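Last tidied up on 9 Sep 2018. If you have an older copy, please fetch this one instead, as the column order has changed.

# Kondivura – a word list for bags, sacks and pouches

Hello, and thank you for looking in. Kondivura is a plain list of the words people use for things you carry other things in, from the very ordinary (*bag*, *sack*, *tote*) to the sort of word you might only ever hear from one side of the family. It began as a few pages at the back of a notebook and has grown rather a lot since then, mostly through kind people writing in to say that I'd missed theirs out.

The main file, `words.csv`, has 2992 entries. Of those, 2475 have a meaning written out in full, and 940 also have a sentence showing the word in use. The rest are waiting their turn, and I do get to them, usually on wet evenings.
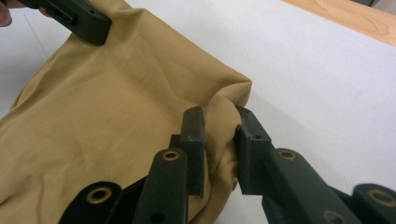
**Can I use the list in a spelling game or a crossword?**

You can use it in both, for money or for nothing, as long as you keep the file `CREDITS.txt` alongside it.

## What's in the folder

- `words.csv` – the list itself, one word to a line
- `groups.csv` – the 23 groups the words are sorted into, with a short note on each
- `sentences.csv` – the example sentences, joined to the main list by the `id` column
- `CREDITS.txt` – where the words came from

The columns in `words.csv` are:

| Column | What it holds |
|---|---|
| `id` | a number that never changes, even if the word is moved |
| `word` | the usual spelling |
| `other` | other spellings, split by a semicolon |
| `group` | one of the names in `groups.csv` |
| `meaning` | a sentence or two, or blank |
| `source` | `nideo`, `lyimo` or `letter` |

Words marked `nideo` came from the Nideo shop lists, which were a joy to read and dreadful to type up. Those marked `lyimo` are from the Lyimo household glossary, and `letter` means somebody wrote in.

## The groups, and one that gave me trouble

Most words settle happily into a group. Closures were harder. I had begun by sorting bags according to how they shut – drawstring, flap, buckle, button – but then *duffel* wanted to be in two places at once, and *poke* didn't seem to shut at all. In the end the groups go by what the bag is for, and the closure is mentioned in the meaning if it matters.

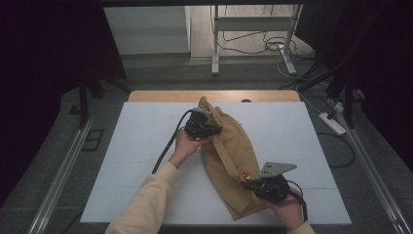
*Drawstring bag in tan canvas.*

Drawstring bags, by the way, have more names than anything else in the list. People seem to name them after whatever goes inside, so you get *shoe bag*, *peg bag*, *marble bag* and so on, and I've kept every one that came with a source. If two words differ only by a hyphen, they share a line and the second goes under `other`.

## Loading the files

Everything is UTF-8 with commas between the columns. Torkus users can open the folder directly; in a spreadsheet, please set the `id` column to text first or the leading zeros will vanish.
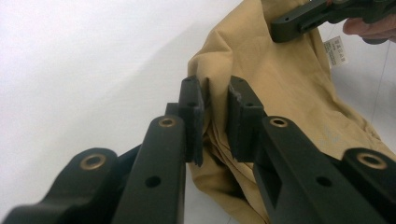

## Known gaps

Words for luggage are thin, and I've hardly touched fishing. A few meanings are much too long (the one for *haversack* wanders off badly), and I hope to trim them in October. Corrections are very welcome, with the `id` of the entry if you can manage it.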